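Metside revises bin packing guide for small repair returns

Metside has issued a revised packing guide for the plastic bins used at its returns benches, replacing the version in use since May of last year. The new guide was posted to the site's notice page on July 15, 2024, and applies to all single items sent in by post or left at the counter.

The main change concerns bagging. Items must now be placed in a clear plastic bag before they go into a bin. Under the old guide, bagging was required only for items with detached parts, and paper wrap was accepted for the rest. Paper is no longer accepted at any bench.

The bag is to be left unsealed, with the open end folded over once. Tape may be used on bags holding screws or springs. Labels go on the bin and must not be stuck to the bag, where folds in the plastic have caused scanning errors. A second label is required for items weighing more than 2 kilograms.

One item is allowed per bin. Bags may stand above the rim if the bin is going straight to a bench. Bins that are to be stacked must be packed level, and the guide gives a maximum stack height of 13 bins. Taller items move to the deep bins supplied by Derance, which are stored separately and have to be signed out.

Revathi Devadiga, who drafted the text, said the site handles 2000 returns a month and that most delays at intake came from unwrapping. Clear bags allow the contents to be checked against the order sheet without opening. The benches will also stop lining bins with foam, as the liners wore out quickly and held dust.

Existing stocks of paper wrap will go to the outbound section. Clear bags are supplied in packs of 50 and can be drawn from stores under the same code as before.

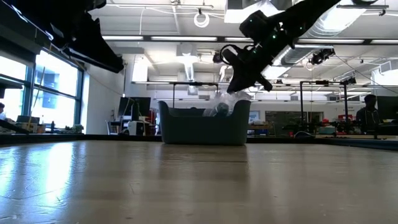 Aniela Głowacki said the bagging rule was sound but the single fold was not enough for round items, which tend to shift when a bin is carried and push the bag open. She asked for a twist closure to be permitted in those cases. The current text does not mention one.

Comments on the guide can be sent to the returns desk. A separate sheet covering glass and batteries is in preparation, and the old rules for both remain in force until it is issued.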